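3.2 Attendance claims at Desutham Park

The figure of 2751 paying visitors on opening day has been repeated in every local account of Desutham Park we consulted. We doubt it. The number first appears in a notice paid for by the Ratiletti Amusement Company, which owned the park and was still selling shares. The streetcar line kept its own fare book, and for the same day it lists 1128 riders to the end of the line.

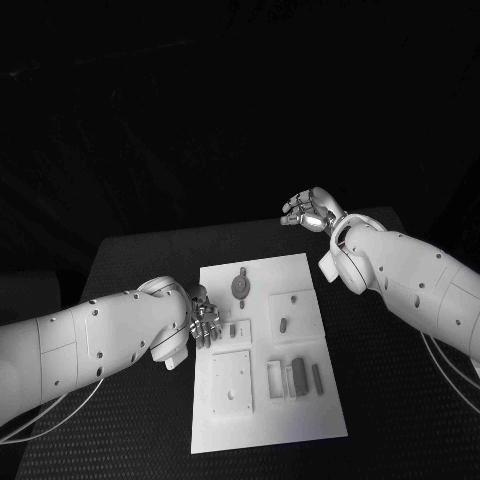 Supporters of the higher count argue that many people walked or came by wagon. Some surely did. But the park lay well outside town, on a road that the county had twice declared unfit for use, and no letter or diary we read mentions a crowd on foot.
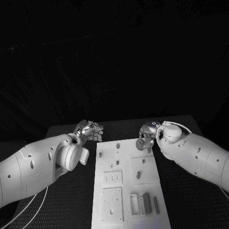

The same caution applies to the roller coaster. Ziółkowski's history of the park gives it a track of 2287 feet, a length that would not fit on the lot shown in the July survey unless the track doubled back on itself. The only known postcard shows no such turn. We suspect the figure was copied from a catalog for a larger ride.

Figure 4. Bench setup, three views. 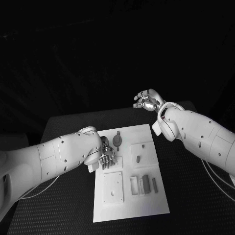

3.3 The Fikirside lease

The park's move to the Fikirside tract is usually blamed on fire. The lease itself suggests a duller cause: rent at the old site was set to rise by 30 percent, and the company was already behind on its payments.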